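Moving a payroll program to the new pension file

Perosen is a payroll and bookkeeping program for small employers, made by a company of two in Kurnambridge. Seul-gi Lim writes most of the code and Vsevolod Hrynyshyn looks after support and the manual. The March release changes how pension contributions are sent out, and several readers asked us what they should do before installing it. We spoke to both of them on 29th March.

The old pension export dates from the first version of the program. It wrote one line per employee, with the totals for the month, and the user uploaded it by hand.

"It was a flat text file with fixed columns," says Lim. "If an employee had a long surname it pushed into the next column and the whole file was refused. We patched that twice. I didn't want to patch it a third time."

The new export writes a separate line for each contribution, so employer and employee amounts no longer share a row. Back payments get their own line too, with the period they belong to. Lim began on it last summer and had a working version by the autumn, but held it back until the year-end routines were out of the way.

"Nobody wants a new file layout in the same week as their annual statements," she says.

Before release it went to 25 customers who had agreed to try it. Hrynyshyn kept the list of what they reported. Most of it concerned people who had left part way through a month and were then paid holiday money afterwards.

"The old file simply dropped them," he says. "You had to add them by hand on the pension site, and a lot of users thought that was normal. One bookkeeper in Grestau had a sheet of paper taped to her monitor with the steps on it."
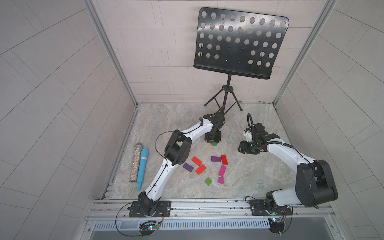 Leavers are now kept in the export until their last payment has gone through. They show up in the preview with the word "left" after the name. If there is nothing to pay for them they are skipped, and the preview says so.

The other large change is to rounding. Perosen used to round each contribution to the nearest penny and then add them up. It now adds them first where the scheme asks for that, and there is a setting for it under Schemes, on the second tab. Existing companies keep the old method until somebody changes it.

"We argued about that," says Hrynyshyn. "I wanted to switch everyone over. Seul-gi said that if the totals change by two pence without warning, I would be the one answering the phone. So it stays as it was."

The import side has had less attention. Users who came over from Hnatiuk, the older desktop package, can still bring in their employees and pay history, but not their scheme settings. These have to be typed in again. Lim says the Hnatiuk files store the percentages in a way that differs from one version to the next, and she would sooner have people check them against their paperwork.

There is also a limit to be aware of. The preview screen shows the first 200 lines only. The file itself is complete, and the total at the foot of the screen covers all of it. A longer preview is planned, with no date yet.

For anyone installing the update, Hrynyshyn's advice is to finish the current pay period first. A period that is open during the update will still be exported in the old layout, and it can't be converted afterwards without reopening the payslips. He also suggests making a backup from inside the program, as copying the folder leaves out the scheme settings.

The manual has been rewritten to match and now runs to 146 pages. The pension chapter used to be near the back and has been moved to follow the one on payslips.

Next on the list is a change to the statutory pay screens, where a start date typed in the wrong order is still accepted. Lim has a fix but has not tested it with employees on irregular hours. It will go into a small update when it is ready, and customers will get the usual message when they open the program.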